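Penitz Accessories – Display Fixture and Work Table Check
Checked 30 Sep 2026. Form 392.

1. Rack stands upright on its base ring. PASS. It did wobble in April, when a scarf display got ambitious.

2. Hook tips, both tiers. PASS. Tips turn up, as they should. Run a cloth over each one; if it snags the cloth, it will snag a bow tie.
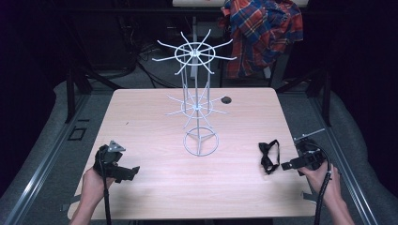 3. Load spread evenly. COMMENT. Neck straps go on opposite hooks in turn. Filling one side first is quicker, right up to the crash.

4. Table corners and edges. PASS. Rounded, no splinters, kind to hips.

5. Hole in tabletop. COMMENT. Cuff links find it without help. Fit a cover before the Lekley order is sorted. Still open from the last 2 checks.

6. Tabletop surface. PASS, wiped down. Specks count as dirt until a fingernail says otherwise.

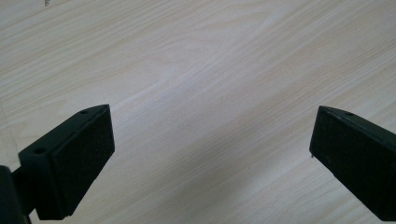
Bonel branch has added a note under item 6: a fingernail is no test of a finish, please use the damp cloth and leave the fingernail out of it. Accepted, with some sulking.

7. Clothing left on chairs. FAIL. Hang it up.

Next check after the Menon delivery.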